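Claims that a home-built pair of arms can do small repairs deserve some doubt. Sarantis reports nearly 100 clean battery swaps on the Flurkstead cell — but he picked the remotes himself.

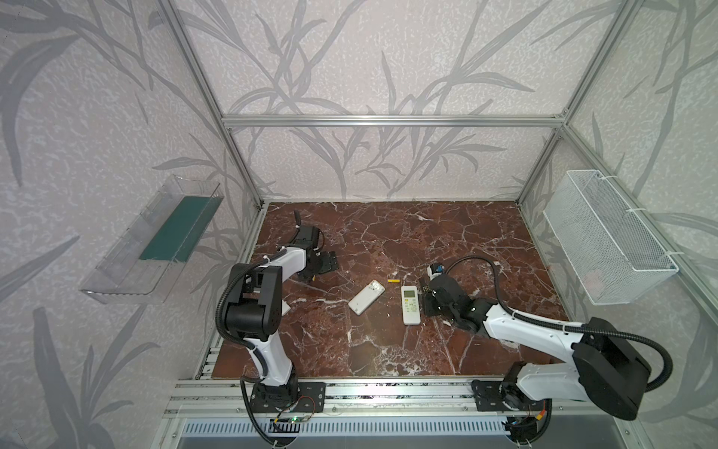

### 4.2 Tool use

We are not convinced that holding a tool amounts to using one. Figure 4 shows a firm grip on the handle, and a grip says little about torque. 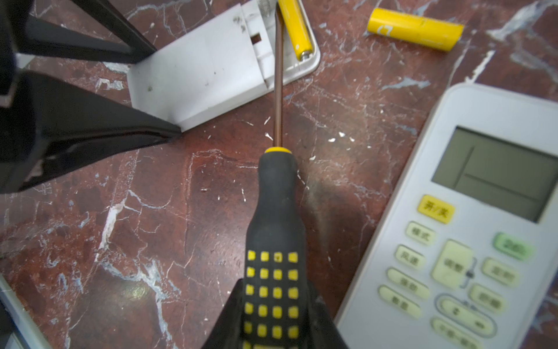 **Figure 4.** Wrist view: screwdriver held upright beside one remote and what looks like the opened back half of another.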